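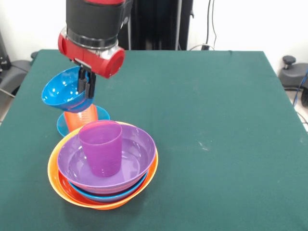 Vasco Quintela wrote in to ask if the Kollow couch goes low enough for someone on crutches to sit back onto it without hopping, and would we please put the answer at the top of the page where people can find it. Yes it does. Answer now at the top of the page.

Kollow treatment couch, two-section, electric
Brindik ref 3897
£1424 ex VAT, delivered to a ground floor room, mainland UK
In stock at time of writing (25 Sep 2024)

Two-section couch for outpatient clinics, physio rooms, plaster rooms, GP treatment rooms. Electric height, manual backrest on gas strut. Foot switch both sides as standard, we used to charge for the second one and don't any more.

Who buys it
Mostly fracture clinics and follow-up rooms, places where a patient is on and off in ten minutes and the next one is already in the doorway. Private physios as well. Not a theatre table and not a birthing bed, please don't ring asking, we'll only say no.

Height
Goes down to ordinary dining chair height. Goes up to standing work height for a tall clinician. Motor is quiet, patients do still notice it start so give them a word first. Stops the moment you lift your foot. It will not creep down under load, and if yours does, ring us, that is a fault.

Load
Couch itself weighs 132 kg, which people see on the spec sheet and read as the patient limit. It isn't. Patient limit is printed on the plate under the head end and is a good deal more than the couch weight. Bariatric version is a seperate listing, wider top, different frame, longer wait.

Top
Upholstered in Admasu, the wipeable vinyl we use across the range. Stitched seams at the ends only, none along the long sides. Rounded corners. Foam is firm. Some physios find it too firm at first, then complain when they go back to the old one. No softer foam option on this model, sorry.

Colours: navy, mid grey, sage, plum. Plum is made to order. Sage looks greener on a screen than it does in a room so ask for a swatch, they're free and go second class.

Breathing hole with plug: yes, optional, no extra charge, say so when ordering. Can't be cut afterwards. We get asked every month. It really can't.

Backrest
Gas strut, lever both sides. Goes from flat up to sitting upright. Patient can be lying on it when you lift, you don't need to get them off. Holds wherever you leave go of the lever.

Wheels
Four retractable castors, worked from one pedal at the foot end. Pedal down, couch rolls. Pedal up, couch sits on its feet. The pedal is stiff new and eases off. Carpet not recommended, it'll roll but you won't enjoy it. Fine over door strips.

Cleaning
Warm water and detergent, soft cloth, dry it off. Chlorine wipes allowed but rinse after. Do not use alcohol gel on the top, it takes the flex out of the vinyl and you get cracking where heads and heels go. Cracked top is an infection control problem and isn't covered. Underside of frame: damp cloth, unplug first. Don't hose it. (Someone did.)

In the box
Couch, assembled. Mains lead with UK plug. Both foot switches. Paper roll holder, bolts on at head end, key supplied. Printed manual. Service log card, keep it, the engineer will ask.

Not in the box
Paper roll. Side rails. IV pole. Stirrups, we don't make them for this one.

Accessories that fit
Side rails, pair, drop-down. Need the rail bracket, which is on all couches sold since July. If yours is older ask for the clamp kit.
Face cradle, slots into head end. Only if you have not ordered the breathing hole, the plug housing gets in the way.
Lirkonum knee bolster, full width, same vinyl, four colours to match. Good for knees and backs. The strap is removable for washing.
Arm rest, swings out. Left or right, not handed, just turn it over.
Battery backup, lets you lower the couch in a power cut. Worth having upstairs or anywhere the lights go regularly.

Delivery
Two people, tail lift van. They'll bring it to the room if it's ground floor or there is a lift that takes it. Measure the lift. Measure the door too, narrowest point, with the door open and the handle counted. Couch goes through a standard clinic door end on, but old houses turned into practices are a different matter. Stairs by quote only. They'll take the packaging away if asked on the day.

Navy and grey go out the week you order. Sage depends. Plum and anything with a breathing hole has to be built so allow longer, we'll give you a date on the order confirmation and it's a proper date.

Old couch
We can take it away when we bring the new one. Small charge, ask. Has to be cleaned first and we need the decontamination form signed and taped to it, drivers will leave it behind if there's no form. They've been told to.

Servicing
Once a year. Includes electrical test, castor pedal adjustment, strut check, new sticker. Book through the office or your own medical engineering people can do it, manual has the settings. Spare parts kept for every couch we've sold. Foot switches are the thing that goes first, usually from mop water, keep one in the cupboard if you've a few couches.

Warranty
2 years parts and labour, frame longer, see the terms sheet. Upholstery covered for seams and foam but not for cuts, pen, or gel as above.

Questions we get

Can it go against a wall? Yes but leave a hand's width, the top moves a little towards the head end as it rises.

Does it tilt? No. The three-section one does.

Can two be wired to one socket? Each needs its own. No extension leads please, your safety officer won't like it and nor do we.

Will it take the rails off our old couch? Almost certainly not, unless the old one is a Brindik. Send a photo of the bracket.

Can we try one? Yes, demo couch goes out for a week, you pay carriage one way. There's a queue. Staff should all have a go, paticularly whoever does the lifting at the moment.

Do you do NHS purchase orders? Yes. PO number on the email, delivery contact with a phone number that gets picked up. Missing phone numbers are why things turn up late.

To order: email or ring with the ref, colour, hole or no hole, and the name of the room it's going in. Quotes sent same day if we have it before lunch.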